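The Case Against the Definitive Remaster

31/05/2024

A remaster is a set of decisions made by someone who was not in the room the first time. I have no objection to that as such. My objection is to the word "definitive," which labels now attach to electronic reissues as a matter of course, and which makes a claim the work can't support.

Take the two Donside records by Ledesma. The original cuts were made from DAT at a level that anyone with a meter would call low. The kick sits well under the pads. There is a steady floor of noise from the mixer, audible in the breakdowns, and on the second side the stereo image narrows below the bass notes so the needle stays in the groove. All of this is a matter of engineering, and all of it is part of how the records sounded to the people who bought them.

The new edition removes most of it. The noise has been taken down with a spectral tool, and the low end has been widened again for the digital version, where the groove is no longer a concern. The average level is up by 7 dB. I checked this against my own transfer, matched for speed, and the figure holds across all the tracks except the last.

The usual defense is that the artist approved it. Evaristo Serrano, who recorded as Ledesma and later as Pido, did approve it, and says so in the notes. I take him at his word. But approval tells us that he likes the new version now. It doesn't tell us that the old one was a mistake. He was working with a 32-channel desk he didn't own, mixing at night at low volume, and the balance he reached reflects that. A quiet room gives you quiet kicks. Once you bring them up, the pads stop being the subject of the track and become the thing behind the drums.

Noise reduction is the harder matter. Broadband noise at a constant level gives the ear a reference. Reverb tails decay into it and vanish at a point you can locate. When the noise is removed, the tails either run on longer than they did or, if the threshold is set too high, stop short with a faint watery sound. The Clirkham reissue has both faults, sometimes within a single bar. On speakers at a moderate level I doubt many listeners would catch it. On headphones it is plain, and a large share of this music is heard on headphones.

I am told that younger buyers expect modern loudness. This may be so, but streaming services turn loud masters down to a common level anyway, and what remains after that step is the loss of range with none of the gain in volume. The argument was reasonable in the days of the CD changer. It has not been reasonable for a long time, and mastering engineers know this better than I do. Most of those I have spoken to would cut quieter if the client let them.

There is also the question of format. A box set at $40 is sold as an archive, and an archive should hold the thing as it was. A flat transfer, with no processing beyond speed correction and declicking, costs a label very little to include. It could go on a second disc, or behind a download code. Clirkham did neither. The original files are said to be stored safely, and I don't doubt it, but storage is no use to a listener. 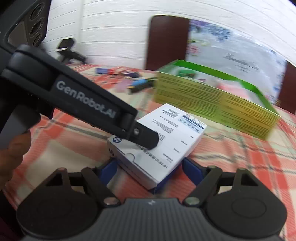 Packaging takes up more of the reissue budget than the transfer does, and I think the order should be reversed. The Donside set has a slipcase, a printed inner for each disc, and a booklet on heavy stock. These are well made. They are also the part that sells the set in January, when the announcement goes out and there is no audio to hear. I would give up the lot for a small white cardboard box and a correct tape transfer. A plain box makes no promise about the sound, and it leaves money for a second day at the tape machine, where azimuth and playback level can be set for each reel.

None of this requires labels to stop remastering. The new version of the long opening track has a firmness in the bass that I like, and I have played it more often than the old one this month. What I ask is that it be called a 2024 master, that the processing be listed in the notes in the same way the synthesizers are, and that the earlier version stay in print beside it. Jazz labels have done the first two for years — and some have done the third.

Serrano's Pido material is next, according to the label's schedule. Those tracks were recorded to cassette, with the noise reduction switched on for some passages and off for others, and the high end shifts with it. A careful engineer could even that out in an afternoon. I hope the reels and cassettes are transferred flat first, and that we are allowed to hear them.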